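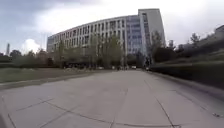 ## 3. Study site and paving survey

### 3.1 The approach walk

The survey covered the main pedestrian approach at the Zovstead campus, a straight concrete walk that ends at the curved office wing. The walk was chosen for two reasons. It carries nearly all foot traffic between the Heduvach bus stop and the building, and it has not been resurfaced since it was laid. Earlier work at Zovstead looked at the planted areas and the road, but the paving itself was left out.

**Figure 1.** The approach walk, looking toward the curved wing and the glass section. Trees screen part of the lower floors.

The paving consists of large rectangular slabs with thin expansion joints between them. As Figure 1 shows, the joints are darker than the slabs and easy to follow by eye, and this made them a convenient grid for recording. We used each slab as one survey unit and did not subdivide it. A unit was entered on the sheet with its position along the walk, its surface condition and the condition of the joint on its near side.

### 3.2 Surface condition

Condition was scored by eye under the Khokhar scale, which runs from 1 (as laid) to 7 (broken or missing). Two observers walked the full length on a Saturday morning in June and scored each unit separately. Where their scores differed, they went back to the slab and agreed on a value.

Of the 67 units surveyed, 14 scored 3 or higher. Most of these were close to the bus stop – the end where people step off the curb and turn. The rest of the walk showed light wear. Scuffs and patches of discoloration like those in Figure 1 were recorded but did not raise a score unless the surface could be felt as rough under a gloved hand. Litter was left out of the scoring.

### 3.3 Joints

Joints were checked for open gaps, lifted edges and plant growth. A lifted edge was entered only when a straightedge laid across the joint rocked. This test is stricter than the one used in the Zitis survey, where any visible step was counted, so the two sets of joint results should not be compared directly. The slab scores can be, as both surveys used the same scale.

No score was changed after the walk-through. The sheets were copied into a single table the same afternoon, with the joint entries kept in a separate column, and the results by section are given in Section 4.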